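Girkance two-arm bench kit: acceptance checklist with comments

Unit on trial from Laryea. Bench 2, kitchen layout. Checked Friday with the arms powered.
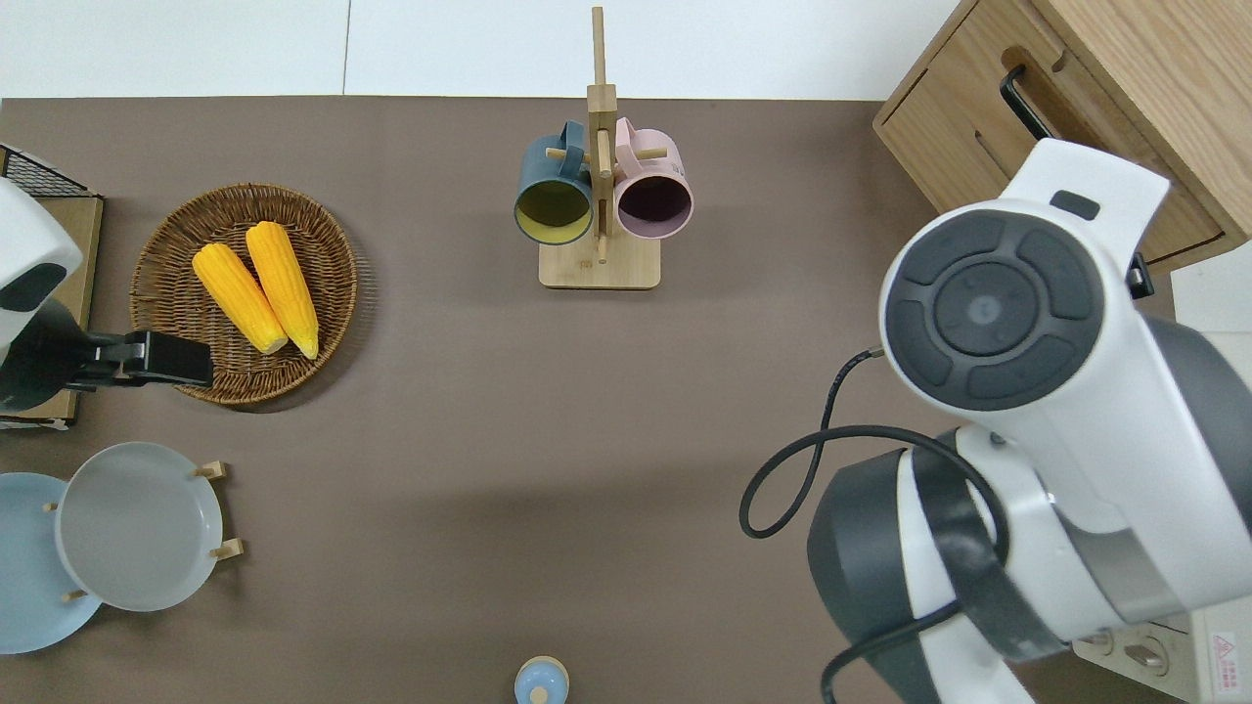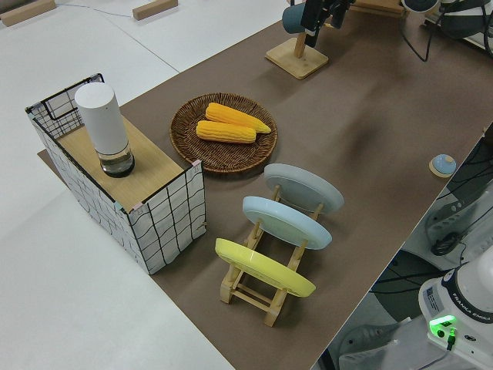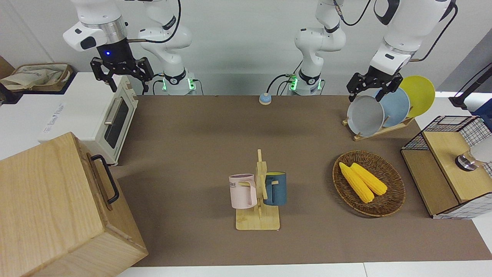
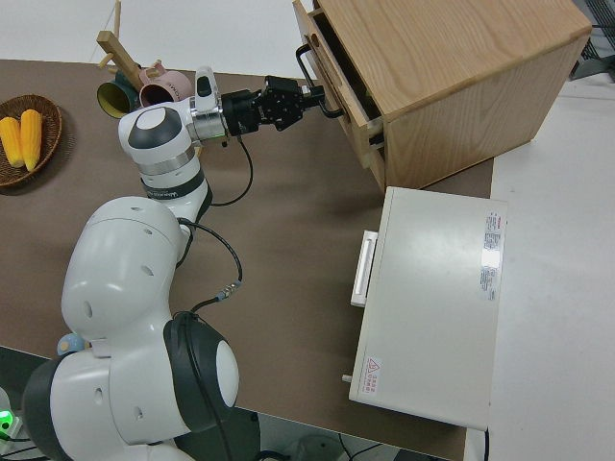
1. Arms and bases
Status lights: green. OK.
Mounting bolts: torque marks missing on one plate. Laryea to mark.

2. Cables
Several loops hang over the mat. Shorten or clip them before the drawer routine is run at full speed.

3. Grippers
Finger pads: OK. Force limit set to 92. Drawer handle grip: OK at low speed.

4. Props
Plates upright in rack, mugs on pegs, corn in basket. OK.

5. Stop button
Response: OK. Label needed.

6. Paperwork
Manual stops at page 218 and the index lists 300. Ask for the rest.

Result: accepted with comments. Recheck items 1, 2 and 5.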